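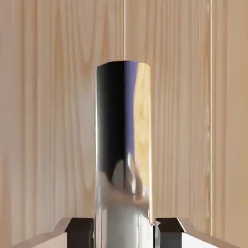 Chapter 13

Keeping Trial Records: Source Documents, Case Report Forms, and the Site File

What this chapter covers

Chapter 12 followed a participant from first contact to the signing of the consent form. From that point on, every visit, blood draw, phone call, and missed appointment leaves a record. The quality of those records decides whether the data can be used at all. A well-designed study with poor records may have to be thrown out, and a monitor reading the file two years later has no other way of knowing what took place in the clinic.

After reading the chapter you should be able to:

Tell a source document from a case report form.
Correct an entry on paper without hiding the original.
Set up a site file and keep it current.
Write a query response that a data manager can close.
Decide how long records must be kept and who must agree before they are destroyed.

Key terms: source document, case report form, audit trail, query, site file, delegation log, note to file, retention period.

13.1 What counts as source

A source document is the first place a piece of information is written down. If a nurse takes a blood pressure reading and writes it on a worksheet, the worksheet is the source. If she types it straight into the electronic chart, the chart is the source. If she writes it on a paper towel and copies it to the worksheet later, the paper towel is the source, and it has to be kept. New coordinators are often surprised by this last case, and it is the one that causes the most trouble at small sites.

The case report form, or CRF, collects the data the sponsor has asked for. In most studies it is filled in from the source. Some protocols allow certain items, such as a questionnaire score, to be entered directly on the CRF. When that is allowed, the protocol or a separate agreement must say so and must name the items. Do not assume it.

Before the first participant is enrolled, the site should write a source data list. It is a short table, usually one or two pages, with a row for each kind of data and a column saying where that data is first recorded. The investigator signs and dates it. When the location changes (a clinic moves from paper to electronic charts, for example) the list is revised and the old version stays in the file.

13.2 The Mahuika study

Several chapters in this part of the book use the same case. Mahuika is a study of a once-daily tablet for high blood pressure, run at two clinics, Titby and Mamport. The sponsor is a small company called Rideo. Each participant is seen for 20 weeks, and the protocol calls for a follow-up call 14 days after the last dose.

The two clinics keep their source in different ways. Titby uses paper worksheets held in a binder for each participant. Mamport enters everything in its electronic chart and prints nothing. Both methods are acceptable. Each one brings its own problems, and the exercises at the end of the chapter ask you to find them.

At Titby, the first monitoring visit took place in September. The monitor found that the seated blood pressure for one participant was 142/88 on the worksheet and 124/88 on the CRF. The coordinator remembered the reading and was sure which figure was right. Her memory could not be used. The worksheet was the source, so the CRF was corrected to match it, and the reason was recorded as a transcription error.

At Mamport, the monitor could not be given a login to the chart system for the first six weeks. Staff offered to read the values aloud over the phone. The monitor declined — hearing a value is no substitute for seeing the record — and the visit was rescheduled. Access for monitors should be settled during site selection, along with parking, workspace, and pharmacy hours.

13.3 Making corrections

On paper, draw a single line through the wrong entry so that it can still be read. Write the correct entry beside it, then your initials and the date on which you made the change. If the reason is not plain, add a few words. Correction fluid, erasers, and heavy scribbling are never used. A page that has been recopied to make it neater is a second document, and the first must be kept with it.

A corrected date in the Titby binder was signed like this:

Visit date: Mar 21, 2021 (struck through)
Mar 12, 2021. Digits reversed. Initialed by coordinator and dated.

Electronic systems keep the audit trail on their own, recording the old value, the new value, the user, and the time. The trail is only as good as the logins behind it. Two people sharing one account leave a record that cannot show who did what, and inspectors treat shared accounts as a serious finding.

Late entries are allowed. They must be marked as late and carry the date of writing as well as the date of the event. Backdating is a form of falsification, even when every word of the entry is true.

13.4 Retention

Records outlive the study by many years. The required period depends on the country, the type of product, and the contract with the sponsor, and the longest of these applies. In the Mahuika contract, Rideo set a fixed end date of 2067 for the site files at both clinics, well past anything the regulations asked for. Titby had to move its boxes to off-site storage as a result, and Mamport had to show that its electronic records could still be opened after a change of software.

Write the retention date on the outside of every box and in the closing section of the site file. Nothing is destroyed without written permission from the sponsor. If the investigator retires or leaves, responsibility for the records passes to a named person, and the sponsor is told in writing.

Section 13.5 takes up the site file in detail, beginning with the delegation log.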